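4 台面布置与日常整理

4.1 适用范围

本节适用于Bonmont公寓各层共用厨房的白色备餐台,内容包括备餐台的布置、食材与器皿的摆放、调味瓶的使用和用后整理。炉灶、冰箱和垃圾分类分别见第5节、第6节和第8节。503室厨房的台面较窄,布置时另见4.8。

本节文字自12月26日起替代旧版第4节。旧版中关于“左手区”“右手区”的说法不再使用,统一改称“近侧”和“远侧”。近侧指使用者站立的一侧,远侧指与其相对的一侧。

4.2 布置前的准备

1. 用拧干的软布沿一个方向擦拭台面,再用干布擦一遍。
2. 检查台面。深色小点如能用指甲刮下,按污渍处理;刮不下的,不得用钢丝球或刀片继续刮除,应登记后报管理处。
3. 确认备餐台高度为76厘米。高度不符时,松开桌腿内侧的旋钮,逐腿调整,调好后再拧紧。
4. 将大件电器放在台面一端,门和把手前方留出完全打开所需的空间。
5. 取出本次要用的器皿。暂时不用的留在柜内。

注意:电器通电后,外壳温度可能升高。布巾、包装袋和塑料瓶不得靠放在外壳上,也不得放在电器顶部。

4.3 器皿的摆放

1. 先放浅盘。浅盘占地最大,应平放在台面中部偏远侧,盘沿不得超出台边。
2. 再放小碗。碗放在浅盘旁边,碗口朝上,用于盛放已经洗净的整颗果蔬。
3. 放置小锅和沥水篮。两者可以并排,小锅的把手应朝向不会被衣袖挂到的方向。
4. 放置餐具筒。筒应靠近台边但不得压边,以手轻推不倾倒为准。
5. 将锅铲、漏铲等长柄用具放入筒内。长柄用具伸出筒外较多时,筒内应有其他用具配重,或改为平放在托盘中。
6. 最后放调味瓶。调味瓶直立,瓶盖扣紧,与餐具筒之间留出一只手的宽度。

台面上的食材按“整颗”“已切”“已包装”分开。整颗水果可以直接放在干净的台面上;已切开的水果宜切面朝上,尽快移入盘中;袋装食品放入托盘,不与切开的食材接触。

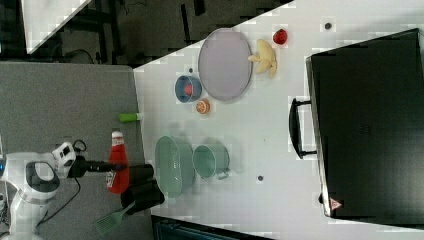 Tiruwork Gudeta在试用意见中写道,第6步放在最后并不顺手,因为番茄酱往往是最先从柜里拿出来的,拿在手里又没有地方搁,结果就随手立在了台边。她建议允许调味瓶先上台,等餐具筒放好之后再调整位置。

上述意见已采纳。调味瓶可以提前取出,但在第4步完成之后必须重新检查其位置。瓶底有任何部分悬在台边之外时,应立即向内移动。

4.4 果蔬的摆放

1. 香蕉整把摆放时,果柄并拢朝向一侧,不得压在其他水果下面。
2. 苹果、番茄等容易滚动的果实放入碗中。单独放在台面上时,应置于台面内侧,并在靠台边一侧以盘或碗挡住。
3. 柑橘类切开后,一半使用,另一半如需留存,应放入带盖的盒中,贴上切开时间。
4. 草莓等软质小果用浅碗或盘盛放,避免与较重的果实同放。
5. 台面上的果蔬合计不宜超过1000克。超出部分留在储物篮内,随用随取。

说明:第5条针对的是一次备餐的用量。节日聚餐等集中备餐的情况,由当班人员另行安排,可以加用折叠台。

4.5 锅铲、漏铲及小件物品

长柄用具在备餐过程中容易离开原位。每完成一道工序,使用者应看一眼餐具筒,确认筒仍然直立、用具仍在筒内。

1. 使用中的锅铲搁在浅盘或专用铲托上,铲面朝上。
2. 不再使用的锅铲放回餐具筒,有残渣的先送水槽。
3. 锅铲掉落到台面以外的任何表面,均应视为需要重新清洗,不得擦拭后直接使用。
4. 记号笔、夹子、瓶塞等小件物品集中放在小盒内。用记号笔写好标签后,应先扣上笔帽,再放回盒中。

餐具筒翻倒时,先停止切配,将刀具移到安全位置,然后扶起餐具筒,检查筒底有无积水。筒底积水的,倒空后擦干再用。

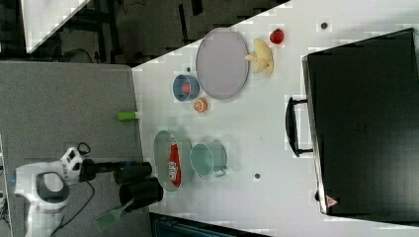
扶正之后,应比照4.3的次序重新核对一遍台面。核对时只移动位置不当的物品,已经放稳的不必重摆。袋装食品如果在此过程中受潮或破口,应移出托盘,另行处理,托盘擦干后方可继续使用。

锅与托盘之间应保留能伸入手指的间隙。Vuvness小锅的把手较短,提起时应一手握把手、一手扶锅沿;锅内盛有热食时,须戴隔热手套,不得单手提锅。

警告:不得以电器的门或把手作为搁架。挂在把手上的布巾会遮挡通风口,并可能在开门时带倒台面上的物品。电器上的警示标识应保持可见,脱落或磨损时报管理处补贴。

4.6 调味瓶的取用和放回

本条适用于番茄酱、芥末酱等挤压瓶。玻璃瓶装调味品不在备餐台上存放。

1. 取瓶时握住瓶身中部,不得只捏瓶盖提起。
2. 移动调味瓶时,瓶底应离开台面,不得贴着台面推行。途中如需越过碗盘,先将碗盘移开。
3. 使用前检查瓶盖是否扣紧、瓶口有无干结的酱料。干结处用湿布擦净,不得用刀尖挑除。
4. 打开瓶盖,将瓶口对准容器,缓慢挤压。剩余较少时,可将瓶倒置片刻再挤。
5. 用后擦净瓶口,扣上瓶盖,直立放回。
6. 瓶身标签应朝向使用者,便于核对品名和保质期。标签脱落、无法辨认的,不得继续使用。

分装时使用Bravo分装瓶,每瓶不超过200毫升,并在瓶身注明品名和分装日期。不同批次的酱料不得混装。分装瓶每次用完后应拆开清洗,瓶盖内的密封圈单独取下晾干,装回时平的一面朝向瓶口。

挤压瓶受压变形后,通常会在松手后恢复原状。不能恢复的,先松开瓶盖让空气进入,再重新扣紧。仍不能恢复或瓶身出现裂纹的,应连同内容物一并弃置。

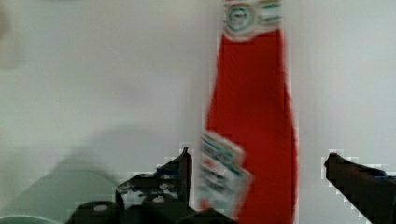 开封后的番茄酱能否整天放在备餐台上?

备餐期间可以放在台上,备餐结束后应放回冰箱门架。瓶身标签另有储存要求的,以标签为准。

存放时,同类调味瓶按开封先后排列,先开封的放在外侧。每位住户可在门架上保留个人用瓶,瓶盖须注明房号。未注明房号的视为公用。

4.7 用后整理

整理从远侧开始,逐步移向近侧。

1. 关闭电器电源,待外壳冷却。
2. 将已切开和未吃完的食材收入有盖容器,送入冰箱。
3. 整颗水果检查后放回储物篮。有碰伤的放在最上面,供当天食用。
4. 袋装食品封口,放回储物柜。
5. 浅盘、碗、小锅和沥水篮送水槽清洗。沥水篮的孔隙用软刷从内外两侧刷洗,倒扣沥干。
6. 清空餐具筒,将长柄用具与筒分开清洗。筒身倒置晾干之前不得插入用具。
7. 收回调味瓶。瓶底有酱渍的,擦净后再入柜或入冰箱。
8. 擦拭台面和电器外壳,最后清扫备餐台四周的地面。
9. 在登记表上签名,并写明有无破损。

浅色器皿接触番茄酱后应尽早冲洗。已经着色的,可用温水加少量小苏打浸泡,再以软布擦洗。漏铲的镂空部分容易留存油渍,冲洗后应对着光检查。

注意:清扫时电线应整理到通道以外,不得从行走路线上横过,也不得绕在桌腿上。

4.8 较窄台面的布置

503室厨房及其他较窄的备餐台,按下列规定执行,其余仍按4.3至4.7。

1. 浅盘与沥水篮不同时上台。沥水完成后收走沥水篮,再放浅盘。
2. 餐具筒移到台面内侧,与台边的距离保持在约20厘米。
3. 整颗水果全部放入碗或储物篮,不直接放在台面上。
4. 台上只保留一只调味瓶,其余留在柜内。

Eusebio Bermúdez负责本节的修订。自4月起,使用者可将书面意见投入各层厨房门边的意见箱,并注明所涉条款的编号。器皿需要更换的,填写Undano配件申领单,交管理处办理;旧件须在领取新件时一并交回。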